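首页 目录 零件 组装 校准 软布 排错 下载

Hekament 手持夹爪 装配手册
第四章 夹指组装、开合校准、软布试夹

上一章把手柄和扳机装完了。没装完的先回去,尤其是扳机回位弹簧,后面校准全靠它。这章赶着写的,有几处措辞粗,意思对就行。改动都在工坊共享盘里,认最新那份。

Beaulieu 工坊的人用长桌那头装,台钳别占着不放。在家装的找块硬一点的桌面,铺张浅色纸,小件滚走了好找。

4.1 开工前

摆出来:左右夹指各一套,连杆,销子,指垫,舵机臂,连接齿,Sumley 控制板,Trumik 相机支架。支架这章后半才用,先放一边,别压。

工具:小十字,内六角,尖嘴钳,细砂纸,镊子,中性硅脂一点点。螺纹胶可有可无,有就用低强度的。高强度那种不要碰,拆的时候会把打印件一起拆烂。

注意:电池拔掉。整个 4.2 都不通电。已经插上的现在拔。

打印件先过一遍手。销孔里的毛边用砂纸卷成细棍转两下,转到销子靠自重能慢慢滑下去为止。滑不下去继续磨,掉下去不带停的就是磨过头了,重打一片。连杆上的长槽也看一眼,槽里常挂着支撑料的丝,镊子夹掉。

左右夹指是镜像件。打印的时候切片软件里镜像过的那片,背面有个小凹点。凹点朝手柄。装反了也能拧上,就是合不拢,到校准那步才发现,很烦。

4.2 装夹指

1. 取左夹指的内连杆和外连杆,并排放好,斜面都朝外。

2. 穿第一根销子。从正面穿。穿到头,背面卡簧先别上。

3. 穿第二根。这时候两根连杆应该能像剪刀一样平行摆动。卡一下再松、卡一下再松的,回去磨孔。

4. 确认顺了再上卡簧。卡簧会飞。手捂着上,戴眼镜。

5. 右夹指照做一遍。方向全部反过来,销子仍然从正面穿。

6. 两边夹指装到底座上,齿对齿。底座中线有一道刻痕,左右齿的标记齿都对着刻痕。对不上就整个退出来从新对,别硬掰。

7. 用手捏着开合。两边要同时到中间。一边先到,说明差了一齿。

8. 销子头上点硅脂,针尖大的量。多了会甩到指垫上,指垫沾了油就夹不住布,洗也难洗干净。

提示:装完以后拎着底座轻轻晃,夹指应该有一点点松动声,很轻。一点声都没有多半太紧,哗啦哗啦响那就是孔大了。

注意:合拢的时候手指别放在两根连杆中间。没通电也夹得疼,通了电更疼。工坊里已经有人试过。

4.3 贴指垫

指垫是软料打的,表面带纹,纹路横着走。竖着贴也粘得住,抓薄料子会打滑。

1. 夹指前端用酒精擦,晾干。

2. 胶薄薄一层,涂在夹指上,别涂在垫子上。

3. 垫子从根部往尖上推着贴,把气泡赶出去。圆头朝外。

4. 两片垫子合拢,用橡皮筋捆住,放过夜。

5. 第二天拆橡皮筋,看两片尖端对不对齐。错开超过 2 毫米的,撕了重贴。少于这个数不用管,夹布没影响。

注意:不要用瞬干胶。软料会发硬,边上先翘,然后整片掉。

指垫颜色随便。手边剩什么料打什么料。但不要打成和衣服一样的颜色,后面看录像的时候分不出哪是垫子哪是布。白色也不建议,反光,脏得快。

4.4 接线和第一次通电

1. 舵机线插 Sumley 板左下那排,深色线朝板边。

2. 位置传感器插旁边那排。两个插头长得一样,插错不烧,就是读数乱跳。

3. 线从手柄背后的槽走,留一个小弯。拉直了的话扳机扣到底会扯线。

4. 电池先不接,用线连电脑,开串口窗口。看得到数字在滚就行。看不到的:换根线。再看不到:板子反面的小开关拨过去。

5. 手动捏拢,数字应该往小走。张开,往大走。反过来的,设置里把方向勾一下,不用重新焊。

6. 接电池。手离开夹指。

7. 舵机会自己归一次位。有一声短促的响,正常。一直嗡嗡响不正常,立刻拔电,回 4.2 第 6 步看齿。

注意:长头发扎起来,袖子卷上去。挂脖子的耳机线、围巾都摘了。

4.5 开合校准

这节别跳。跳了后面录的全没法用,Amrit Robichaud 有一晚上的录像就是这么废的。

1. 夹指完全合拢,两片指垫刚好贴上,不要挤。记下读数。正常是 32。

2. 扳机松开,夹指弹到最大。记下读数。正常是 862。

3. 两个数填进配置里合拢和张开那两格,保存,断电,再上电。

4. 再张合几次,看读数能不能回到同一个数。差一两个没事。

5. 张开时停在 827 不再往上走的,舵机臂装偏了一齿。拧下中间那颗螺丝,臂拔出来,转一齿,插回去。然后从第 1 步重来,两个数都要重填,只改一个不行。

6. 合拢读数偏大,多半是指垫贴厚了,或者胶没压平。先看垫子,再看齿。

提示:冷天舵机发涩,开工先空跑一会儿再校。八月份那批是在没空调的屋里校的,换季以后全部重校过一遍。搬过家、摔过、换过指垫,都要重校。

提示:校完在手柄上贴张纸条,写上两个数。配置文件丢了还能照着填回去。铅笔会蹭掉,用油性笔。

4.6 装相机支架

1. Trumik 支架从手柄上方滑进去,听到一声卡住。

2. 两颗螺丝先带上,不拧死。

3. 镜头往下倾,看得见两片指垫的尖,也看得见尖前面一大片桌面。夹指从画面底下伸进来,左右对称。

4. 张到最大再看一遍。有一边指垫跑出去了,就把支架往后退一格。

5. 拧死螺丝。再看一遍。拧的时候它会自己歪,基本每次都歪。

广角镜头四个角会发黑,不用修,也不要在软件里裁。裁了和别人的录像对不上。

注意:支架螺丝滑丝了不要垫纸凑合。录着录着会往下点头,一开始看不出来。

4.7 软布试夹

硬东西先别夹。积木、杯子夹得再准,说明不了布的问题。直接上衣服。

准备:桌面铺一块布,花色随意,跟衣服有反差就好。桌布边上用夹子固定,不然一拖全跟着走。衣服挑两三件,薄厚都要有。带毛的、带拉链的、料子发亮的各来一件最好,麻烦都在这几样上。

1. 衣服正面朝上摊开。不用摊得太平,有褶子没关系,家里的衣服本来也不平。

2. 夹爪张到最大,悬在衣服上方,先不落。看屏幕,两片指垫和要夹的地方同时看得见。

3. 慢慢落,指尖碰到布就停。手腕放松,压下去太多会把布推出一道堆。

4. 扣扳机,匀速。一下子扣到底容易只夹起一根毛。

5. 提起来一拳高,停住,再放回去。松扳机也要慢。

6. 换个地方再来。领口、袖子、下摆都试到。

厚袖口那一类,落点要选在边上,别对着中间最厚的地方夹。指垫张开的宽度有限,硬往里塞会把垫子顶翻。袖子搭在衣身上的时候,先看清楚要夹的是一层还是两层。

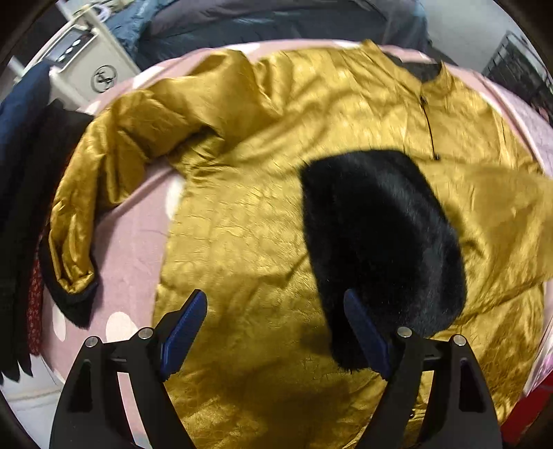 Brittany Chan 补了一句:第 4 步她试下来,厚料子扳机要先扣一半,停一停,等布自己缩进两片垫子中间,再扣到底。一口气扣下去的话,毛面会从垫子边上滑走,读数倒是一路走到底,看着跟夹住了一样。所以别光看数,要提起来才算。她还建议把这条写进排错那节。

写了,见 4.9。她那个先扣一半的手法薄料子不用,薄料子停顿反而会漏。

亮面料子单独说几句。发亮的布在灯底下会有一块一块的白光,手一动光也动,深度那一路会乱。灯往旁边挪,别正对着桌子打。窗帘拉一半。实在躲不开就换个角度站,人绕着桌子走,衣服不动。圆桌比方桌好绕,方桌角老是撞腰。

拉链:夹拉链头之前先把手速放下来。金属头会在指垫上留印,次数多了会刮出一条沟。沟深了换垫子。不要横着拽拉链,连杆销子吃的是侧向力,松得很快。

毛领、毛袖口:夹完看一眼销子,毛会缠进去。镊子挑出来,别用嘴吹。缠多了开合会发涩,读数就飘,然后又以为是校准的问题,白折腾一圈。

叠在一起的深色衣服先别挑战。黑的压黑的,屏幕上就是一团。等前面的都顺了再说。

4.8 录一段

1. 电池满格。半格也能录,录到一半掉电的话整段丢,不会留半截。

2. 按手柄侧面的键,灯变常亮再动手。闪着的时候它还在准备。

3. 一段只做一件事。夹起来,挪过去,放下,停。想接着做就另起一段。

4. 做完手别急着撤,夹爪张开,在衣服上方停一口气,再按键结束。

5. 拷到共享盘,文件名照老规矩:做的什么,谁做的,第几段。不要写最终版、最终版二。

手抖不用重录。夹空了也不用删,夹空的另放一个文件夹,有用。真正要删的只有两种:支架歪了没发现的,校准没填对的。这两种留着害人。

注意:旁边有人走动的时候停一下。屋里堆的东西不用特意收拾,脸和快递单上的地址别录进去就好。

注意:录久了手腕会酸,酸了就换手或者歇着。手柄左右手通用,扳机只有一个位置,左手拿会有点别扭,拿几次就好了。

4.9 排错

夹指合不拢,中间剩一条缝。
先看凹点朝哪边。朝外就是装反了,回 4.2。凹点没错的话看指垫,胶鼓起来也会剩缝。

一边快一边慢。
差齿。退出来重对。

读数跳。
插头松了,或者两个插头插反。按紧,重新上电。还跳的话,线在扳机那里磨破了皮,换线。

读数走到底,提起来是空的。
扳机扣太快。照 Brittany 说的先扣一半。再不行就换指垫,纹路磨平了。

布夹起来就掉。
指垫有油。酒精擦,擦两遍,晾透。手上涂过护手霜的先洗手,别笑,真有。

舵机发烫。
夹着东西停太久。松开,放凉。摸着烫手就拔电,凉透了在开。外壳有焦味的不要再用,整颗换掉。

画面里只看得见一片指垫。
支架歪了。4.6 从第 2 步重做。

开机没反应。
电池没插到底。这个电池座很紧,要用点力。

扳机扣了不回位。
弹簧掉了或者装倒了,看第三章。临时凑合可以挂根橡皮筋,凑合完记得修。

4.10 收工

夹指合拢再放,别张着放,弹簧会软。电池拔下来,单独收,不要和螺丝扔一个盒子里。指垫上盖块干净布。衣服抖一抖挂回去,毛多的那件单独装袋。桌布不脏就不用洗,洗完会缩,边上的夹子又得重新找位置。

借用工坊工具的,放回原来的格子。小内六角已经少了两把,谁顺走了放回来就行,不问。

换下来的旧指垫不要扔,攒着。背面还能裁成小垫片,垫在支架底下防滑。

这章没写到的:双手版怎么装、无线怎么配、怎么从夹指读数里挑出夹空的段。双手版 Amrit 在写,零件清单还没定,先别照着草稿打印,底座要改。无线的部分等 Sumley 板的新固件,现在的固件连着连着会断,插线用。

有错直接在下面留言,写清楚是哪一节第几步。只写"不行"的没法查。

上一章:手柄与扳机 下一章:双手版(未完)

分享 32 评论 2

联系:Beaulieu 工坊前台留条,写 Hekament 收 | 版权归编写者所有,转载请留出处 | 返回顶部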